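The Long Life of a Kitchen Counter

By Auður Kvaran

May 6, 2018

Aksel Kjærgaard keeps the bad slabs out front. Visitors to his stone yard in Dristel walk past them on the way to the office, and most people don't notice anything wrong. One has a cloudy ring where somebody left half a lemon overnight. Another has a crack running from the sink cutout to the wall. A third is in fine shape except that it was cut for a kitchen that had already been torn out by the time the truck arrived.

"They come in, they touch it, they say it's beautiful," he says. "Then I show them the ring."

Kjærgaard has been cutting countertops for most of his working life, first for his uncle and now under his own name. In that time he has seen tile go out, laminate get better, and granite show up in houses where it would once have seemed like showing off. Marble never left. It costs more than most of his customers want to pay and it needs more care than they plan to give it, and they keep ordering it.

The reason it stains is simple chemistry. Marble is mostly calcite, and calcite reacts with acid. Vinegar, wine, tomato sauce and orange juice will all dull a polished surface if they sit there. Fabricators call this etching, and it is a separate problem from staining. A stain is something soaked into the stone. An etch is a spot where a little of the stone is gone. Sealer slows the first and does very little for the second.

Vinzenz Aebischer learned the difference the expensive way. He and his wife put in a marble counter nine years ago, had it sealed, and assumed they were done. By the end of the first winter there were dull patches on both sides of the stove. He called the installer, who came out, looked, and asked what they cooked.

"I said tomatoes," Aebischer says. "He said, well, there you go."

They had it polished once, for 882 dollars, and decided not to do it again. The counter has been left alone for seven years. The dull patches have spread and run together, and from the doorway the whole surface now looks like one soft finish. Aebischer says he likes it better this way, though he would not have believed that in the first year.

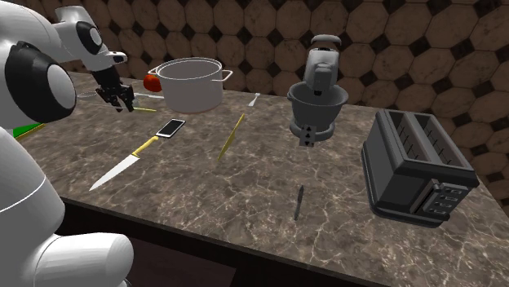

Many fabricators now steer people toward a honed finish from the start. Honed marble is ground smooth but not polished to a shine, so etches are harder to see. It does show oil more readily. Kjærgaard sells more honed than polished these days, and he sends every customer home with a sample piece and instructions to treat it badly for two weeks. Some bring it back and order quartz.

Color matters too. White marble gets most of the attention, but browns and grays hide crumbs, coffee and minor wear far better, and they usually sit more comfortably with dark cabinets. The veins are worth a close look before the slab is cut. A natural fissure can pass for a vein, and a fabricator will want to keep it away from the sink and the cooktop, where the strips of stone are narrowest.

Then there is the matter of what goes underneath. Stone is heavy, and old cabinets are not always level. Skarphéðinn Bundgaard, a carpenter who does most of his work in houses built before the war, spends a full day on the bases before any stone is delivered. He has pulled out cabinets held up with folded cardboard, roof shingles and, in one house in Forow, a hardcover dictionary.

"The counter gets blamed," he says. "It cracks and people say the stone was bad. Usually the floor moved and the cabinet moved with it."

Bundgaard charges 125 dollars to come out and check a kitchen, and takes it off the bill if he gets the job. He would like to see more people spend the money before they pick out a slab. Last September he talked a couple out of stone completely. Their floor dropped an inch and a half between the refrigerator and the back door, and fixing it would have cost more than the rest of the kitchen. They went with butcher block – it was lighter, and Bundgaard could scribe it to the wall himself.

Prices vary so much that averages don't help. Kjærgaard's last three marble jobs before we spoke included a small baking counter for 1408 dollars, installed, and a full kitchen that ran to many times that. Remnants are the best bargain in any yard. These are the pieces left over from bigger jobs, and a short run of counter or a bathroom vanity can often be cut from one. Roughly 1000 dollars will cover a modest remnant job in his shop, with the edge finished and the holes drilled.

As for daily care, the advice hasn't changed much in decades. Wipe up spills soon. Use a mild dish soap and water, then dry it. Keep a board under anything you cut and a trivet under anything hot. Stay away from bathroom cleaners and from vinegar, which still turns up in household tip columns as good for everything.

Aebischer follows about half of that. On the afternoon I visited, he made a salad dressing right on the counter, lemon and all, and wiped up when he was done.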